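Cutlery cell back at work after gripper rebuild

The cutlery sorting cell at the Cludton workshop is running again after a week of repairs to its gripper and a full reset of the arm's working positions.

The cell, which handles spoons and forks for the Robichaud canteen supply business, was taken out of use in June when the fingers began closing out of line. Staff had noticed handles turning in the grip as they were lifted, and by the end of the month one fork in every 50 was being put down at the wrong angle.

Anahera Tautahi, the technician in charge of the cell, traced the fault to wear in the finger mounts. The left mount had worked loose on its two screws and the finger was sitting 4 mm lower than its partner when the gripper was shut.

"It had been creeping for a while," she said. "The software kept correcting for it, so it didn't show up in the daily figures. You only saw it if you closed the gripper on a bit of card and held it up to the window."

Both fingers were taken off, cleaned and refitted with new screws and a thread-locking compound. The mounts were replaced at the same time. Parts came from Bestex, which supplies most of the workshop's fixings, and arrived two days later than planned after the first box was sent to the wrong site.

With the fingers back on, the wrist camera had to be lined up again. It looks down past the fingertips, and a small tilt is enough to put the arm off when it goes for a thin handle. Tautahi set it using a printed grid taped to the table, then checked it with cutlery in the dark green tray.
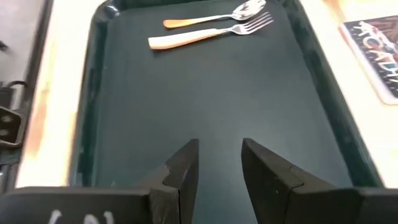
The check is done with one spoon and one fork to begin with, and the set is built up from there. The arm is sent to each piece at slow speed and stopped with the fingers open, so that the technician can look at the gap on either side before letting it close. If the gap is uneven the position is adjusted and the move repeated.

Forks take longer than spoons. The cell is taught to grip by the handle, and handles that are squared off at the end need a slightly different approach from rounded ones. A separate setting for each has been stored in the controller, replacing a single shared setting that had been in use from the day the cell was installed.

Lighting was looked at as well. Polished metal throws back bright spots that can hide the edge of a spoon from the camera, and the workshop gets strong sun across the bench in the mornings. A blind has been ordered. Until it is fitted, the cell will be started after 10 am on bright days, and the camera exposure has been turned down a step.

The arm then made a test run of 235 picks without a drop. Two pieces were set down slightly crooked, both of them forks, and the put-down height was lowered to suit. A second run of 100 picks, made on the Sunday when the building was quiet, had no faults recorded.

The cell's control software, Kunik, was left at its existing version. An update is available but Tautahi said she did not want to change two things at once. It will be looked at once the cell has done a full month on the new mounts.

The weekly checks have been changed as a result of the repair. Finger screws are now to be marked with a line of paint pen across the head and on to the mount, so that any movement can be seen without tools. The cable along the arm is to be checked for rubbing at each bend, and the fingertips wiped down at the end of every shift. Grease from the cutlery wash had built up on the old tips — a thin film, hard to see on black — and may have added to the slipping.

The card test will be part of the routine too. The gripper is closed on a strip of card with its power set low, and the marks left by the two tips are compared. If they do not meet, the cell is stopped and the mounts are checked before any more work goes through it.

A sheet with the new checks has been fixed to the inside of the control cabinet door, along with the tightening figures for the mount screws. The old sheet gave figures for a different gripper and has been thrown away.

While the cell was down, sorting was done by hand on the late shift. Robichaud said deliveries had not been missed, though two were sent out a day behind. The canteens concerned were told beforehand.

Spare mounts and a second pair of fingers are now kept on the shelf at Cludton. Until this year there were no spares on site, and a repair of any size meant waiting for an order. Tautahi estimates that swapping the fingers and repeating the camera set-up would now take most of a morning, with the test run after lunch.

She has asked for a second person to be trained on the procedure before the end of the summer. "At the moment if I'm off, it waits for me," she said. "The job itself isn't hard. You do need to have done it once with somebody standing next to you."

The workshop's other cell, which packs lids, uses the same type of gripper. Its mounts were checked during the same week and found to be tight. The screws have been marked with paint pen and the cell was back in use the same afternoon.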